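Looking After a Gripper
How it Works, for Younger Readers

What is a gripper?

A gripper is the part of a robot that takes hold of things. Some grippers have five fingers. Many have only two, which close together like a crab's claw. Some two-fingered grippers can be taken round by a person holding them in one hand. A small camera looks out along the fingers, and it records what the gripper does. Later, a robot with the same kind of fingers can learn from the recordings.

At the Uria workshop there is a hand-held gripper that gets used on most days. It has to be looked after, just like a bicycle. This page tells you how that is done.

The fingers

Each finger has a soft pad. Hard metal fingers would slip on a smooth cup or crack an egg. A soft pad bends a little and spreads out over the thing it is holding, so it can grip without squeezing very hard.

Soft pads wear out. They pick up dust, and the ridges rub flat. Every Thursday the pads are wiped with a damp cloth and left to dry. Then someone bends each one gently and looks for splits. A split pad comes off and goes in the bin. The workshop has fitted 70 new pads so far.

The screws

Fingers are fixed to plates, and the plates are held on by screws. Shaking makes screws work loose. You may have noticed this with a scooter. If one finger is loose it will lean, and the two tips will not meet properly.

To check, you close the gripper slowly and look at the tips. If they miss each other, the screws are tightened a small amount at a time, first on one side and then on the other. Screws that are done up too tightly can damage the plate.

The square markers

Near the bottom of each finger is a little square with a black and white pattern. It is called a marker. The computer finds both markers in the camera's picture and works out how far apart they are. That tells it how wide the gripper is open.

A marker must be flat, clean and stuck down at all four corners. If there is a thumbprint on it, the computer may lose it. In July one marker began to peel, and 176 recordings had to be made again.

The camera

The camera has a very wide lens, called a fisheye. It sees a lot at once, but it makes straight lines look curved. The lens is cleaned with a soft dry cloth. Sleeves and kitchen paper can scratch it.

Setting up a place to practise

Before any recording is made, the gripper is tried out. A plain background helps, as there is less for the computer to muddle up. Black cloth is good because it does not shine.

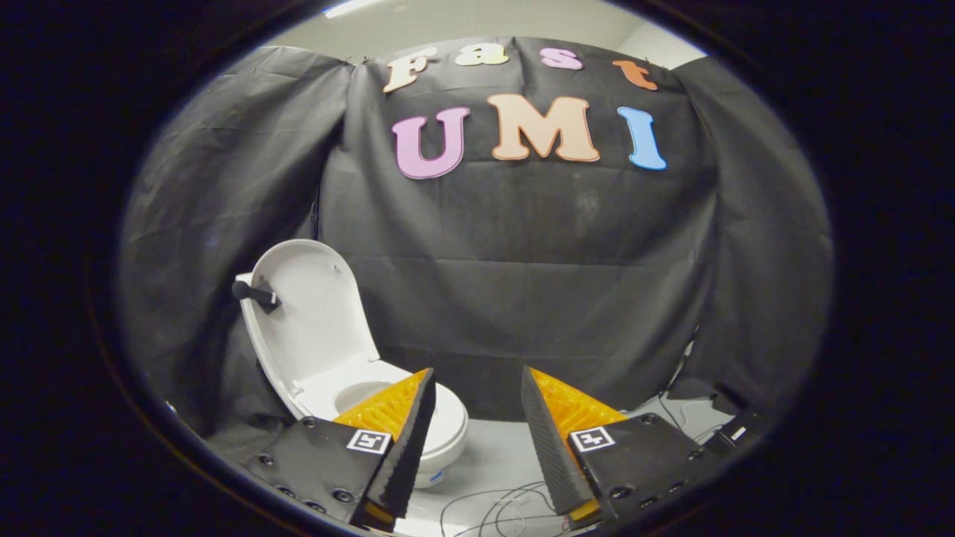

The gripper's view of a toilet with its lid up. Look for the square marker beside each finger.

The first try is always the same. Open the gripper all the way, close it, and open it again. If the computer shows the right width each time, work can start. If it does not, go back to the markers, then the screws.

Keeping a record

The workshop keeps a notebook. Each line gives the day, what was checked and what was changed. The gripper has made 2168 recordings, and the notebook shows which pads were on it for every one.

Words to know

Gripper: the part that holds things.
Marker: a printed pattern that a computer can find easily.
Fisheye: a lens that sees very wide and bends straight lines.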